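Wamonico Bamboo Serving and Cutting Board with Wire Handle

By Nimoswood
Sold in our shop and online by Stallstead

Some boards come out for the big Sunday-style roast and go straight back in the cupboard. The Wamonico is the one that stays out! It's a plain rectangle of light bamboo with a curved metal handle on one short side, and after using one in our test kitchen since January we've stopped reaching for anything else when there's a lemon to slice or a pot of coffee to set down.

We like how little there is to it. No groove around the edge, no rubber feet, no hole drilled in the corner. The grain runs the long way, the color is pale enough to look fresh next to almost any plate, and the handle is just a loop of silver wire you can get your whole hand through (or hang from a hook, if your kitchen has a spare one).

What it's good for

Fruit, bread, cheese, herbs, a few olives. It's also a lovely drinks board. Put a small cup at one end and a lemon at the other and you have a decent little serving tray for iced coffee, tea or whatever you're pouring. The surface is flat, so a cup stands steady on it, but please remember that flat also means spills travel. With no groove to catch them, a splash of coffee can spread into quite a puddle before you've found a cloth.

We wouldn't use it for raw meat. Bamboo can handle it if you're careful about washing, but we keep a separate board for that and suggest you do the same.

Spills and stains

This is the question we get most. People fall for the pale color and then worry about it, which is fair. Coffee, soy sauce, tea and beet juice are the usual troublemakers.

Blot first. Press a folded towel straight down and lift, and don't wipe sideways or you'll just paint the rest of the board brown. Then wash with warm water and a drop of dish soap, going with the grain. If a shadow is left behind, sprinkle on coarse salt, rub it in with half a lemon, leave it for 10 minutes and rinse. Dry it right away and stand it on its long edge with air on both sides.

An old dark mark may need a second round of salt and lemon the next day. If it still won't budge, a light sanding with very fine paper will usually do it, followed by oil.

Board, lemon and brown spills, on the mat:
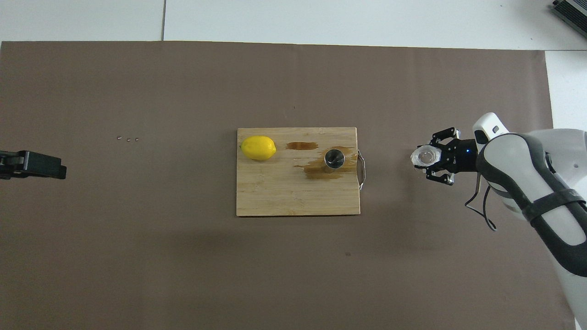
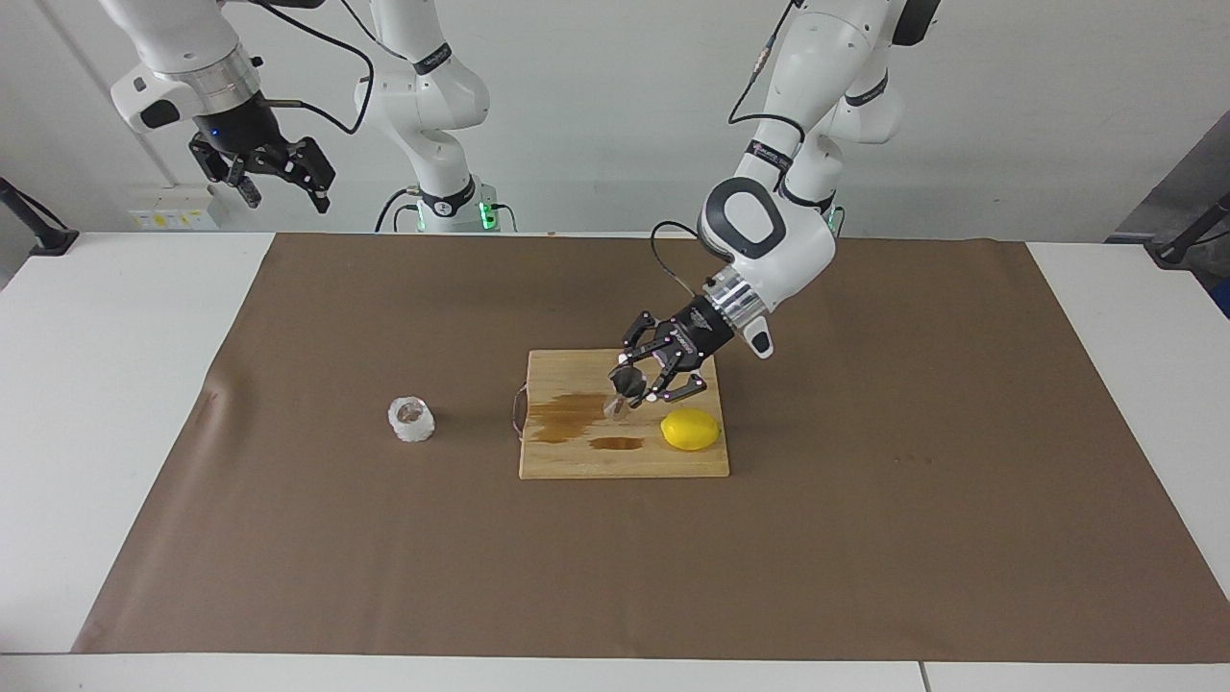 Ilir Dervishi, who buys kitchen goods for us, has a favorite trick for the smell that coffee and onion leave behind: he rubs the cut side of the lemon over the whole surface even where there's no stain, then rinses with cold water. We tried it next to plain soap and preferred the lemon by a long way. Your board will smell great for the rest of the afternoon, too.

Oiling

Give it a thin coat of food-safe mineral oil when you first get it home, leave it overnight and wipe off what hasn't soaked in. After that, roughly every 20 washes is plenty, or whenever the surface starts to look chalky. Dervishi board oil works well and comes in a bottle that doesn't dribble, but any food-safe mineral oil is fine. Skip olive oil and sunflower oil. They go sticky and then they go rancid, and getting that out is a much bigger job than getting out coffee.

Knife marks

You'll get some. Fine scratches show up in the first few weeks and they don't bother us at all; on a light board like this they sort of melt into the grain. Both faces are usable, so you can keep one for cutting and one for serving. A serrated bread knife leaves the deepest marks, so go easy on the last bit of crust.

The handle

It takes the weight of the board with no trouble. It isn't meant for carrying a loaded board with one hand, so get your other hand under the far end before you set off across the room with full cups. Wipe the wire dry after washing, especially where it meets the bamboo, as water likes to sit there.

Please don't

Put it in the dishwasher, leave it soaking in the sink, or park it against a radiator. All of these can split bamboo, and the guarantee doesn't cover them.

Details

Material: bamboo, metal wire handle
Shape: rectangular, handle on short side
Care: hand wash, dry upright, oil regularly
Guarantee: 2 years against splitting in normal use
Returns: unused boards, in their original wrap
Pickup: at the Stallstead counter, or choose delivery at checkout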